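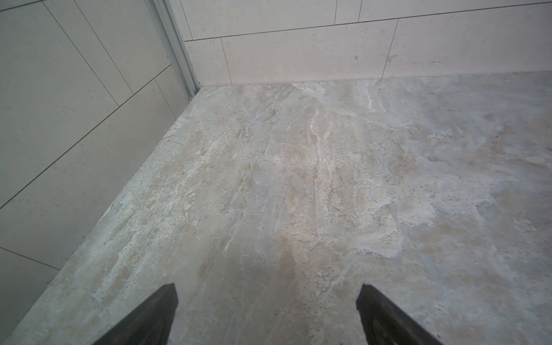
The Long Life of a Hard Floor

When Khadija Farouk bought her apartment in Mukevero, the first thing she wanted to do was tear out the floors. They had been laid in 2000 and she thought they looked old. Eight months later they are still there, and she has stopped getting quotes.

"I washed them properly and changed my mind," she says.

Davoud Karimi hears this often. He has set tile for most of his working life and now runs Caver, a small repair shop with four employees. Much of the work is grout. Dirt settles in the joints first, and people blame the tile.

His advice is cheap. Sweep before mopping, so grit does not scratch the surface. Use warm water and a mild soap. Keep vinegar away from real marble and travertine – acid eats into both. Change the water when it turns gray.

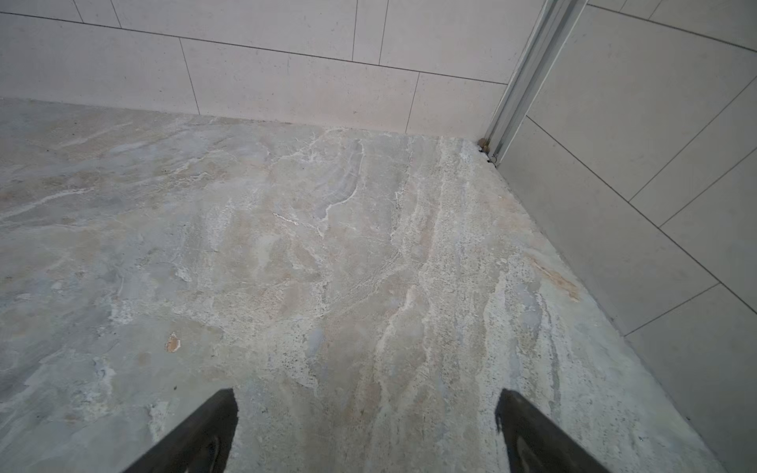
Veins and speckles in a marble-look floor.

Pattern matters too. A plain white floor shows every crumb, while a mottled one can go a day or 2 between sweepings. Farouk has a dog, and she counts this in the floor's favor.

Cracked tiles are another matter. Karimi taps each one with a coin and listens for a hollow sound. If only a few are loose, he lifts them and sets them again. Farouk had four done in August, all of them by the kitchen door.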